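Building the bench twice: a talk with Solveig Sjögren

December 26, 2024
By Sławomir Malinowski
14 shares | 2 comments

Solveig Sjögren keeps two versions of the same workbench. One is in the shared workshop at Kneath, where she rents a corner together with Bautista Ibarra. The other lives in her computer, and in August it was the only one that existed. There she decided where the arm should stand, before she drilled any hole. 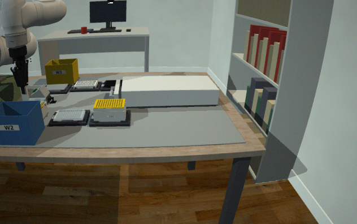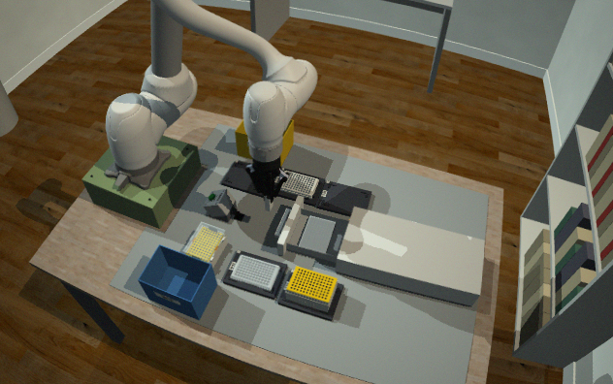 Renders from the simulated bench. Courtesy of Solveig Sjögren.

"I am a slow person with a drill," she told me. "In the computer I can move a thing 200 times and the table does not suffer."

The project is called Stemska. It should become a small laboratory robot which can handle well plates and boxes of pipette tips, and which two people can build and repair without a company behind them. Sjögren has worked many years with the mechanical side of packing machines. Ibarra writes the software. They met at the workshop because both of them wanted the same vise on the same evening.

I asked her why she did not simply start with the real table. She thought about it for a while. "We did start with it, a little. We put the arm in the middle of the long side, because it looked correct. Then Bautista made the first model, and we saw that the elbow would come into the shelf every time it went for the far corner. So we took it down again. It was one afternoon lost, and I was quite angry at the shelf."

After this, every change went first to the model. Ibarra gave each arrangement a number, and the one they are building from now is number 114. I wanted to know if the earlier ones were all bad. "Many were good," Sjögren said. "But good for one job only. When you change the job, you see that the arm must go over something tall to reach something low, and it takes a long way around."

The most difficult part for her was the grip. A well plate is light and it has thin edges, and a holder which sits a little crooked is enough to make the fingers push the plate instead of taking it. In the simulation Ibarra let the program place the plate slightly wrong on purpose, and then try again. He ran this 1013 times over several nights. From the list of failures they learned that the opening of the gripper was too narrow at the approach, and Sjögren made new fingertips on the workshop printer. She has the old ones in a jar.

How much can one trust such a model? Here she became more careful. "The friction is a guess. The cable is not in the model at all, and the cable is my biggest problem at the real table. It hangs, it pulls, it catches the corner of things. Bautista says he will simulate the cable. He has said this since the summer."

The rest of the budget is modest. The tabletop in the workshop came from Hortensia Mansilla, who closed her framing shop and had no more need for it. The arm was bought used, and the base plate for it had to be made new. Sjögren cut it herself, and she admits that the first one had the holes for the wrong bolts.

For the coming months they plan to move one plate from its holder to another on the real bench, again and again, with one of them beside the stop button. Only then will they try the tips. "The tips are small and there are many of them," she said. "I want to be in a good mood that day."

Contact the editors | © 2024 Jasar | Back to top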